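The case for folding on the bed

My mother folded on the ironing board, standing up, with the radio on, and she could get through a week's washing for five people before the one o'clock news. I have inherited her nose and her dislike of coriander, and not one scrap of this ability.

I fold on the bed. I know there are people with opinions about this. Godelieve Dierckx, who was my landlady for longer than either of us intended, held that a bed with washing on it was a bed on its way to becoming a shelf, and she would stand in my doorway and look at the heap until I did something about it. She had a point. There were nights in that flat when I simply moved the clean pile to the chair, slept, and moved it back in the morning, which I suppose counts as exercise.

But a bed is the only thing in most homes big enough to lay a pair of trousers out flat. The kitchen table is sticky. The floor has the floor on it. The ironing board, unless you are my mother, is shaped for a garment that doesn't exist, something between a surfboard and a tie.

And sweatpants need the room. A shirt at least has a collar and some idea of itself. Sweatpants come out of the machine with one leg up inside the other and the waistband twisted round twice, and if you try to fold them in mid-air, as I did for most of my twenties, you end up holding something like a sock for a horse.

What I do now is lay them flat, waist to the left, and smooth each leg down to the cuff. Then one leg over the other, so the side panels lie on the outside. Then I fold them up from the cuffs, or in thirds if I'm feeling continental. The red ones with the blue panels are the worst of the lot, being slippery and also too cheerful to throw out.
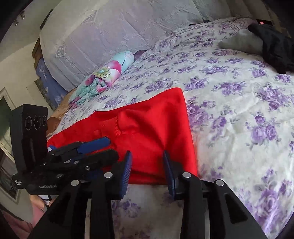
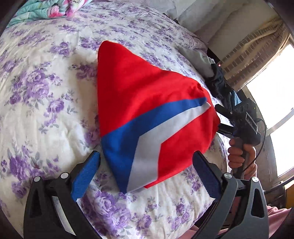
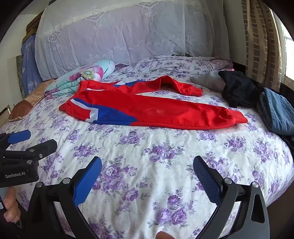
The difficulty with folding in thirds is that it assumes you can divide by three by eye. I can't. I get a half, a quarter and a bit of cuff left over, which I tuck under and pretend was the plan. Once it's in the drawer it looks like anyone else's. Gerrit Baert, with whom I shared a house for one very long February, rolled everything, down to his tea towels, and stood them on end like a box of cigars. It was beautiful until you wanted something from the middle. Then you pulled one and the whole lot slumped sideways with a sort of sigh, and you spent the time you'd saved putting them back.

I did try it, mind you. I rolled for 13 days. I know because I'd written the starting date on a piece of masking tape inside the drawer, in the spirit of science. The jumpers came out looking like bandages and I went back to flat.

Blankets I do still roll. A small blanket folded into a square will be unfolded by the first person who sits down near it, but a rolled one seems to put people off. They treat it as a bolster. Quilts are another matter and I don't really fold those at all, I just persuade them into layers and put something heavy on top. If you have a trick for a puffy quilt that doesn't involve kneeling on it, the comments are open.

The other thing in favour of the bed is that you have to finish. You can abandon an ironing board, as ours has stood abandoned behind the door since we moved in, with a coat on it. You can't get into bed past a pile of trousers without making some kind of decision. It isn't always a good decision (see the chair) but it does come round every night.

I should also confess about the floral bedding, before anyone writes in. Yes, purple roses. It was on offer, it washes well and it hides a great deal, including, last week, a lavender sock that I hunted for through three rooms and then slept on. I wouldn't choose it again. I wouldn't replace it either, and at this stage it will probably see me out.

Next job is the airing cupboard, where there are pillowcases belonging to pillows we no longer have. I've been saying that since I started this blog, so don't hold your breath. There's a fitted sheet in there as well, screwed up into a ball at the back, and it can stay where it is.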